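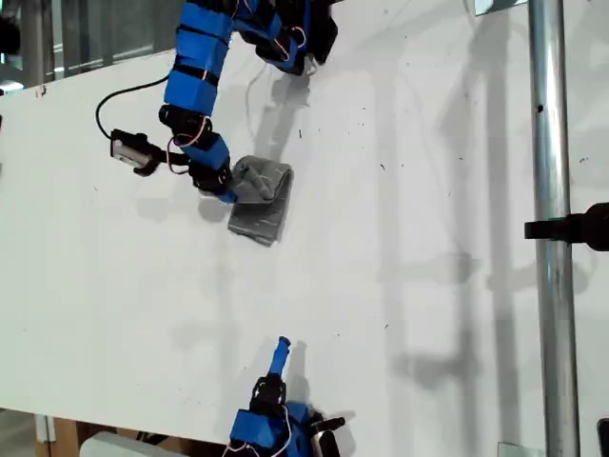 Volkan said the horse would be a different animal by Saturday. Hatice Sönmez went on picking out the mare's left hind foot and let him talk.

He had brought a tub of Gredora, chamomile green, with a gold horse on the lid that had never stood in mud. Calming pellets, one scoop before travel. He read her the part about the trial.

"How many horses?" she asked.

"Thirty-three."

"And how many were nervous to begin with?"

He turned the tub around. The label didn't go into that.

Pinheiro was nine years old and had kicked out the same trailer door in May and again in June. Hatice had tried magnesium, a lavender spray and a woman on the phone who charged by the minute. The mare had liked the lavender. She ate the rag.

"Serkon's whole barn is on it," Volkan said.

"Serkon's whole barn is geldings."

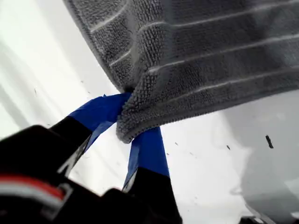 Saturday

She gave the scoop at four in the morning, on top of the oats. Pinheiro ate the oats and left the pellets in a neat ring at the bottom of the bucket.

Volkan looked in. "She got some of it."

"She got none of it."

The mare walked up the ramp, sighed, and pulled at her hay net. She rode the whole way to Vulloma without lifting a foot.

"Well," said Volkan, and patted the tub on his knees.

Hatice watched the road and didn't answer him.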